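Home | Notebook | Projects | Stock list | Contact

Print this page | E-mail this page

Bench notebook: hide glue open time, cold shop
December 29, 2021

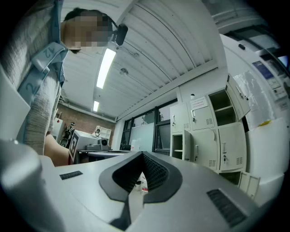 Purpose

Compare open time of the two hide glues on the shelf, Arnach and Nisau, at winter shop temperature. The Stomis chair repairs need a longer assembly window than we had on the last set, where the back rails grabbed before the clamps were on.

Setup

Both glues soaked overnight in cold water, same ratio by weight, then heated in the double pot to 60 C. Maple offcuts, planed that morning, end grain sealed. Shop at 13 C by the wall thermometer, which reads a little low near the door. Brush-out on one face only. Joint closed by hand at set intervals and left under a 2 kg weight until the next day. Broken with the mallet and the faces checked for wood failure.

27 joints in all. One Arnach joint was knocked off the bench before it set and is left out of the results.

Results

Arnach, plain: skin visible at 40 seconds. Joints closed at one minute still showed good wood failure. At 90 seconds, patchy. At two minutes, starved, with the glue film intact on one side.

Nisau, plain: slower. Good to 90 seconds, patchy at two minutes. Slightly darker line.

Nisau with urea, 10 percent of dry weight: good to four minutes. Squeeze-out stayed soft for a long time and was a nuisance to clean from the shoulders. No loss of strength that the mallet could show, which is a coarse test.

Warming the parts first made more difference than the choice of glue. Plain Arnach on offcuts held over the radiator for ten minutes was good to two and a half minutes. Worth doing on every glue-up until spring regardless.

Notes

The Ağca pot overshoots. Set to 60 it reached 67 before the thermostat cut out, then drifted down to 58. Use the dial thermometer and ignore the lamp. Nisau from the second heating was thinner than from the first; discard after two heatings for now.

Label on the urea jar is coming off again. Relabeled with pencil on tape.

To do

Repeat Nisau with urea at 5 percent.
Try a mortise and tenon in ash, both parts warmed, full clamp-up against the clock.
Order more Nisau before the chair work starts. The tub is under a third.
Leave the broken joints in the tray by the window until the repeat is done.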